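Werkitora workshop notebook
August 26, 2018
2 min read

Rye starter, second attempt. The first one died in the cupboard while I was telling people how easy it was. Grímur Briem gave me a spoonful of his, along with a lecture on temperature, and I have now written down the part of the lecture I listened to.

Fed at breakfast: 59 g starter, 200 g wholemeal rye, 200 g water. Smelled of green apples, then of nail varnish by lunch, so it was hungry and sulking. Fed it again and moved it off the windowsill. Jar lid resting on top, not screwed down (see the entry on the ceiling).

Dough mixed in the afternoon with 560 g flour. The recipe from the Vunatitz course wants a stiff paste you could point a wall with. Mine was nearer to grout. I held back a splash of water and it behaved better, though I didn't write down how big the splash was, which will annoy me in September. 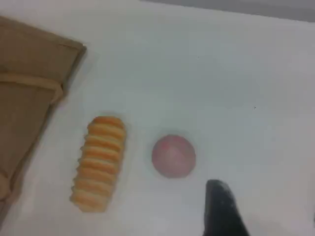
Two caraway loaves went in, one in the old Zariņš tin and one freehand. The tin loaf weighed 551 g out of the oven and had a decent dome. The freehand one spread until it met the side of the tray and then gave up. Crust on both is good. Crumb is gummy near the base, so either the oven floor is cool or I cut it too early. I did cut it too early.

To try next: longer bake, lower shelf, a night's rest before slicing. Ask Werstead whether they still sell the coarse rye or only the fine. Return Grímur's jar, washed this time.

Contact the workshop | © 2018 Werkitora | Back to top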